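# The Slow Season Lease

In Nulletlow the summer renters leave in the same week the ferry changes to its winter timetable. After that, most of the houses above the harbor sit dark until spring. Owners pay for heat, insurance and a person to check the pipes. For a long time that was considered the price of having a summer house to rent.

Tiina Aaltonen started managing houses there after selling her share in an agency in Rilberg. Her business has one other full-time employee and an office over a hardware store. She does take summer bookings, but most of her income comes from leases that begin in October and run until the end of April. Her tenants are traveling nurses, people between houses, and engineers working at the Sial plant across the bay.

"The owners assumed winter was worth nothing," Aaltonen says. "They compared it to July and gave up."

The comparison is a hard one. A two-bedroom house with a water view can bring 2000 dollars for a single week in high summer. In winter, the same house goes for 2060 dollars a month, heat not included. Set next to an empty house with the thermostat at fifty-five, though, the numbers look different. The tenant pays the oil bill, and a leak under the sink gets reported the day it starts.

Elie Hourani owns two houses on the hill and was slow to sign up. He had rented one of them for a winter on his own, years earlier, and had spent most of May arguing over a mattress, a cracked window and a missing set of porch chairs. He had no signed list of what was in the house when the tenant arrived, and he ended up returning the full deposit.

Aaltonen's leases are built to prevent that argument. The deposit is 900 dollars, held in a separate account, and the lease says what it can be used for. Pets are decided house by house. There is a clause about snow, which sets out who shovels the steps and who pays for the plow, and another that lets the owner send in a contractor with two days' notice.
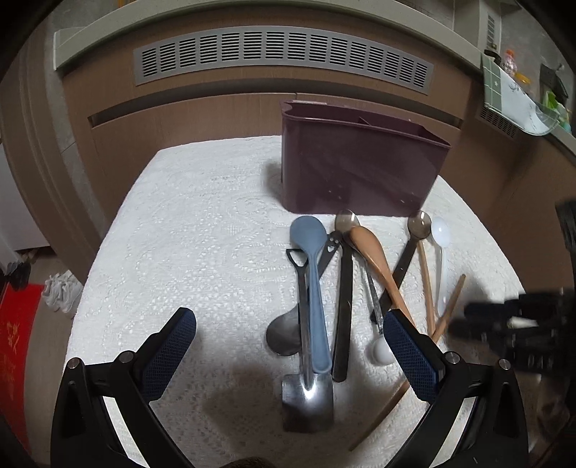

The longest part of the lease is the inventory attached to the back. Aaltonen writes it herself, walking through each house before the keys change hands, and both sides sign every page. Furniture and appliances get a line each, with a note on condition. Kitchens take the most time. Things like a blue silicone spoon, a stainless steel ladle and a turner, laid out on a lace tablecloth in front of the maroon caddy, would cost very little to replace one by one, but a winter tenant cooks at home most nights and needs all of it there on the first evening. She charges for missing items only when the total passes a set amount, and that amount is written into the lease too.

Hourani signed with her the following year. He asked for one change, which was that the upstairs closet stay locked with his family's things in it. She agreed and took a little off the rent. His first tenant under the arrangement was a hospital pharmacist, who stayed the full term and asked for the same house the next winter.

The work has its limits. Many of the older houses were never meant to be lived in during January. Some have no insulation under the floor, and others draw water from a line that freezes. Aaltonen turns these down unless the owner is ready to spend money first. Flandari, the oil company that serves the hill, will not deliver on the upper road after heavy snow, so houses up there need a larger tank.

Timing is the other difficulty. A winter tenant has to be out before the first summer guests arrive, and the house has to be cleaned, aired and repaired in between. Aaltonen ends every lease on the last day of April and does not extend, even for tenants she likes. One nurse whose contract ran into May moved to an apartment in Rilberg for the last three weeks. Aaltonen found her the apartment and drove over with the boxes.

She has room for a few more houses next season. Owners who want to be considered have to let her in before the leaves are down, while it is still possible to get a plumber.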